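Ticket 33: left arm drops out when placing stems
Status: open
Opened by: Muammer Yüksel, 2nd April

Hi all, me again, sorry! I've been building my flower arranging routine on the shared bench and it's nearly there, but the left arm keeps losing its connection somewhere over the turquoise vase. It just freezes with the fingers hovering and I have to restart the whole lot.
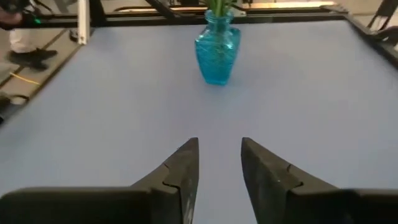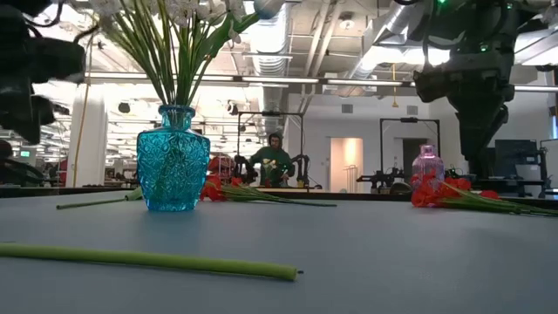
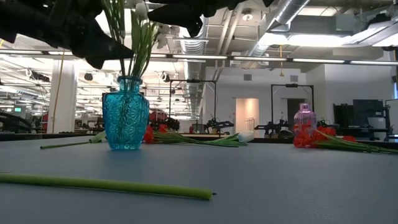
Turquoise vase in all three, wrist view first, then two from the bench camera.

What I've tried so far:
- swapped the USB lead for the spare from the Uibo box (no change)
- slowed the arm down, and it got through 13 goes before it froze, so a bit better
- reseated the wrist camera plug, which did feel a bit loose
- updated the Clarska driver, then rolled it back when it made things worse

Reply from Ingvild Viklund
Is the wrist camera on the same hub as the arm? Mine did this last July. Try it on its own port and send me the log, the last 20 lines will do.

Reply from Muammer Yüksel
Yes, same hub! Moved it over and I've had 2 clean runs (the red flowers still go in wonky, but that's my code). Log's in the Ulleck folder. Leaving this open until I've done a longer session.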